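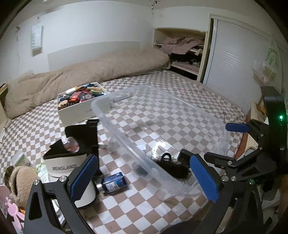 2023-06-08
By Mwanahawa Athumani

Hendrik Tshabalala does not believe in maintenance schedules, at least the printed kind. He looks after the hand-held gripper that Briment sends into people's homes, and he keeps it running mostly by distrusting it. The tool has two fingers faced with ridged blue pads, a black linkage behind them held with silver screws, and a small green light up on the housing. It goes to places like a bedroom with a checkered sheet on the bed, a teddy bear, a bucket marked "ENGLAND" and a big clear storage container turned upside down in the middle of it all. I asked him whether the green light meant the tool was ready to work.

"It means the light has power," he said.

We were in the Briment workshop in Cillavbridge, where Tshabalala has a bench, a vise and a drawer of pads in freezer bags. I had come with doubts. The company talks about its gripper as something anyone can pick up and use after a short lesson, and I have heard that said of a lot of machines that later spent most of their lives in a repair shop. He didn't try very hard to talk me out of it.

The pads are the first thing he looks at. They come from a supplier called Pacheco, and he changes them after 80 hours of use. The leaflet says 286.

"I'd like to meet whoever got 286," he said. "Maybe they were picking up sponges. You send it into a bedroom and it's hard plastic all morning, then something fluffy, then a can. The fluff gets down in the ridges. Then the next smooth thing slides and people tell me the motor's weak."

Is the motor ever weak?

"Once. In February. Every other time it was dirt or a screw."

He cleans the ridges with a dry toothbrush. He tried a spray cleaner that was recommended to him and threw it out after it left the pads slick. Then he closes the fingers on a strip of paper and pulls. If the paper comes out more easily on one side, the fingers aren't meeting square, and he goes into the linkage.

That is where he loses most of his time. The screws on the arms have to be snug but no more than that. Too tight and the fingers drag on opening, too loose and one finger reaches the object ahead of the other and pushes it away. Briment supplied a torque driver for the job. Tshabalala showed it to me, still in its case. He does the work with a plain screwdriver and moves the fingers by hand after each quarter turn.

I said that sounded like a system that would stop working the day he left.

"Yes," he said. "I've told them that."

There is software, too. A program called Bindden is supposed to record how far the fingers open and warn when they drift. I watched him run it on a tool he had just finished. It asked for 16 full openings, passed the tool, then failed it on the second run with no change made. He ran it again and it passed.

"So which one do I believe?" he said. He wrote "ok" on a piece of tape, with his initials, and stuck it to the handle.

Briment wants the check cut down so that users can do it themselves at home, in three steps, before each session. Tshabalala has written the steps out: brush the pads, do the paper pull, open and close the fingers while listening for a click. He thinks people will do the first one for a week.

I asked if he would trust a tool that had only been through that.

He picked up the paper strip and closed the fingers on it again before he answered. "For a sock," he said. "I wouldn't want it lifting anything with a lid."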